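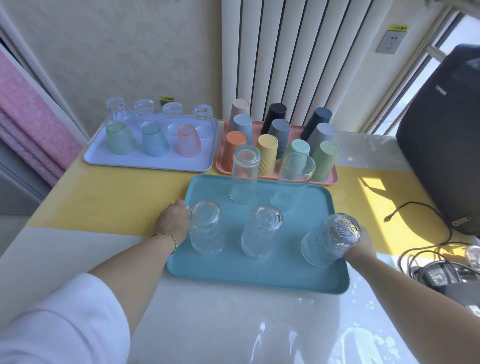
Cups, Trays and the End of the Wobbly Cupboard

4 September 2020

I have been meaning to write about drinking cups for the longest time, and every time I sit down to do it I talk myself out of it, because who wants to read about cups? But then I spent a good part of this morning sorting ours onto trays, with the sun coming in on the glasses, and I enjoyed myself so much that I decided you were all going to hear about it anyway. Get yourself something to drink first. In whatever cup you can reach!

When we moved to Prornilbridge we had two cupboards in the kitchen, and one of them was so shallow that only cups would go in it. So that became the cup cupboard, and over the years it filled up the way these things do. A few glasses from my mother's house, a set of colored plastic ones for eating outside, some more plastic ones when I forgot we had the first lot. They were stacked inside each other in leaning towers, and if you wanted a glass from the bottom you had to take the whole tower down, and half the time two of them would be stuck together and you'd be standing there at breakfast twisting and muttering.

The trays were what changed it for me. I bought them at Tamayo, the housewares shop near the bridge, where they come in all sorts of candy colors, and I took home a lavender one, a salmon pink one and a turquoise one. My first thought was to use them for carrying supper out to the yard. I think I did that twice. Then one day I put some cups on the pink one to get them off the counter, slid the whole thing into the cupboard, and stood there feeling extremely pleased with myself.

So now every cup lives on a tray, upside down, and no cup is allowed inside another cup. The pink tray has the matte plastic ones with the little ribs down the sides, and it's the fullest of the three by a long way. I do love those colors together, the mustard and the orange next to the mint and the sage, with one black cup in the middle of the back row looking very serious. Everybody in our house has a favorite and I'm not going to pretend we are grown-up about it. Mine is the mustard. If somebody has had it before me I will wait.

The lavender tray is the mixed one. It has clear tumblers along the back and then the frosted cups in front, the green, the blue and the peach. They're such soft colors that I think they would be lost among the others on the pink tray, so they stay where they are. I left a gap at the front corner and for now I'm keeping it. There is always a cup that turns up later, on a windowsill or beside somebody's bed, and it's nice for it to have somewhere to go.

And then the turquoise tray, my pet. That's the one for the good glasses, the tall smooth ones at the back and the three short-tempered ones at the front. (I call them that because they have that hammered surface, all little facets, and they squeak at you when you dry them.) I set those down with both hands, one glass to a hand, and I go slowly. My mother used to do it exactly that way and I used to laugh at her. When the light gets into them they throw it about in the prettiest way, and I lost a few minutes this morning turning one around and around when I should have been getting on.

A few of you asked after my last kitchen post what I wash the plastic ones in. Nothing fancy, just warm water and dish soap, and I do the ribbed ones with a soft brush. Coffee will stain the pale ones if you leave it overnight. I had one soaking for 30 minutes in baking soda last week and it came up well enough, though there's still a shadow if you know where to look. For drying I use an old Tultex T-shirt cut into squares, which leaves far less fluff on glass than any of my proper dish towels do.

I also want to mention shelf liner, as I've gone back and forth on it. I had a roll of the Gestska kind, the bumpy sort, and it grips so well that the trays wouldn't slide at all and I was forever lifting them out at an angle with everything tinkling. I've taken it up again. The bare shelf is much better, and I can pull a tray forward with one finger.

The pink tray goes on the bottom shelf, where the shorter members of the family can get at it, and the lavender one above. The turquoise goes at the top. I did try it lower down for up to 5 days once and I was nervous the whole time.

Next I want to tackle the mugs, which are a much bigger job, and I may leave them until November when it's too wet to be outside. They have handles, so they won't sit neatly on anything, and there are several I'd have to be talked into parting with. If you have found a good way of keeping mugs, do leave me a comment and tell me all about it!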